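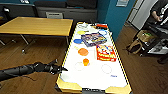
The air hockey table in our game room at Tokdale, arm on the left.

I've worked the game room for 7 years, and I'll say it plainly - the arm doesn't scare me. What bugs me is how my day got chopped up around it. Tidying used to be when I talked to people. Some kid would wander over while I stacked the discs, and I'd hear all about school.

Now management wants me "supervising," so I stand there and watch. Same pay, by the way! The Galtbridge branch lost 12 hours a week off the schedule in June, and they called that a benefit too.

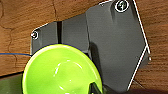

Close up at the gripper, with the green bowl.

I'm fine with handing over the bowls, I never loved bowls. But ask us first which jobs we'd like to give away. We got a 3 page memo and a sign-up sheet for training, and I'd have traded both for one decent conversation before the schedule changed.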